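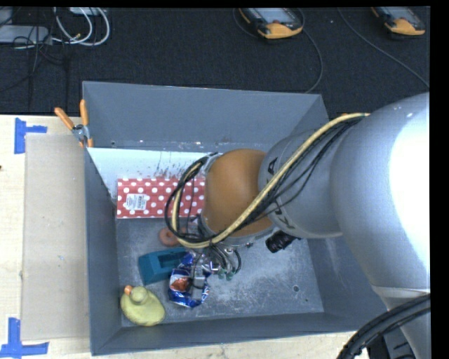 What does a bullpen catcher do all night?

He warms up pitchers, tracks how many throws each of them has made, and answers the phone when the coach is busy. On a club like the Stutbridge Millers he also hits fungoes, throws batting practice and helps load the bus.

Stepan Lytvynenko has done the job in Stutbridge for six seasons. He is 34, he bats right-handed on the rare days anyone lets him bat, and he has never appeared in an official game for the team. He has caught every home game from the bullpen except two, both of which he missed for his sister's wedding.

"People ask when I'm going to get activated," he said. "I tell them I'm busy."

The Millers play in an independent league with short rosters and long bus rides. A reliever who warms up and doesn't get in has still used up some of his arm, and with seven men in the bullpen the club can't afford to have that happen often. Manager Yung-ching Wei calls those "dry" warmups. Two summers ago he asked Lytvynenko to start writing them down.

The record is kept in a green ledger that Lytvynenko bought at a drugstore in Tollireck on a road trip. Each line has a pitcher's initials, the inning, the number of throws and a D if the man sat back down. The Millers had 176 dry warmups that first season. Wei had guessed the number would be half that.

"I was the one doing it," Wei said. "I'd get nervous in the sixth and get somebody up. Then the starter gets a ground ball and I tell the guy to sit. Then I do it again in the seventh. I didn't think of it as using him."

Left-hander Yao-tsung Yen was the pitcher it hurt most. He came into that season as the club's best reliever and went home in the last week of it with a sore elbow. His official line showed a light workload. The ledger had him throwing 1171 warmup pitches, and a good share of those came on nights when he never left the bullpen.

Yen rested through the winter and didn't pick up a ball until December. He came back on a one-year deal and asked for one thing, which was to be told by the fifth inning whether he was likely to pitch.

Wei agreed, and then extended it to everyone. Before each game he now gives Lytvynenko a card with the names of two relievers who are off for the night. They can wear sneakers if they like. The other five are split into early and late, and a pitcher who gets up twice has to be used or shut down. There is no third time.

The rule has cost them games. In a July series at Bassi, the Millers led by three in the eighth with closer Yu-ting Yuen already up twice and sitting. Wei stayed with a tired right-hander, who walked two batters and gave up a home run off the light pole in left. Stutbridge lost by a run. Fans who had made the drive let Wei hear about it on his way to the bus.

Yuen was not happy that night either. "I wanted the ball," he said. "I told him so, and he said he knew. We didn't talk much until Jorneck."

Pitching coach Yen-ting Tse had argued for the rule in the spring and he defended it after Bassi, though he has since asked for some give in it. He would count a warmup of fewer than ten throws as a half. Lytvynenko is against this on the grounds that he is the one who would have to do the fractions.

Tse also pointed out that the club has no way to know how much of the improvement comes from the rule. The starters went deeper into games this year, and it was a cool summer. Both things help a bullpen. Still, none of the seven relievers missed time with an arm injury, and Yen pitched in 30 games with the lowest earned run average of his career. The ledger has him at 638 warmup throws.

Other clubs have noticed. The Jorneck manager asked to see the ledger during a rain delay in August, and Lytvynenko let him look at one page from April. A few teams in the league are said to be keeping their own counts.

Lytvynenko works the off-season at his uncle's tire shop and gives catching lessons in the evenings. His knees are all right, he said, apart from stairs. He has been offered a coaching job with a college team and turned it down once already. The school has asked again, and he has until the end of the month to answer.

If he goes, the ledger stays with the club. Wei has asked him to show someone how it works first, since the abbreviations are his own and some of them are in Ukrainian. Backup catcher candidates come in for a look in the spring, and Wei would like one of them to have neat handwriting.

Yen has signed for another season. Yuen hasn't decided. He has an offer from a team in a warmer city, and he said the money is a little better there. He plans to ask them who keeps track of the warmups.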